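Laststead chores log - table setting and clearing
June, entry started 2:00 pm

Question from Dale Fehr again: can the two-arm setup do a household chore yet, start to finish, with no one stepping in? My answer is still no for dishes, maybe for parts of it.

Today's chore is the family-table set: steel plate, steel bowl, plastic cup, spoon. Fanni wants all of it on the shiny marbled top, glare included, so no cloth.

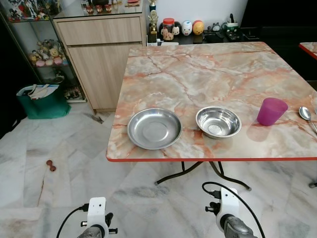
Plate, bowl, cup and spoon in a loose row.

Expected trouble, easiest first:
- Cup. Tall enough to grab by the wall.
- Bowl. Rolled rim helps. Reflections may upset the depth reading.
- Plate. Wide and low, so one finger has to get under the rim.
- Spoon. Flat on a slick surface. I would put this last in any plan.

Jaxon thinks the plate should be done alone before anything else, with the left gripper coming in from the side. I agree - a person does it that way too, tipping the edge up first.
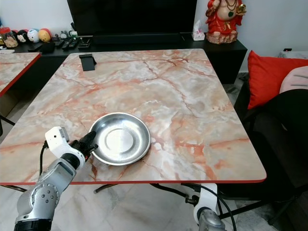 To do
- Edmund: cap the closing force for the plate at 7 N and write it down this time.
- Celina: add the spoon to the Pomitz list, 200 tries before we talk about it again.
- Me: reply to Dale. Setting a table is closer than clearing one with food on it.

Laststead workshop notes - questions to Celina Baran, bench 2 - Back to top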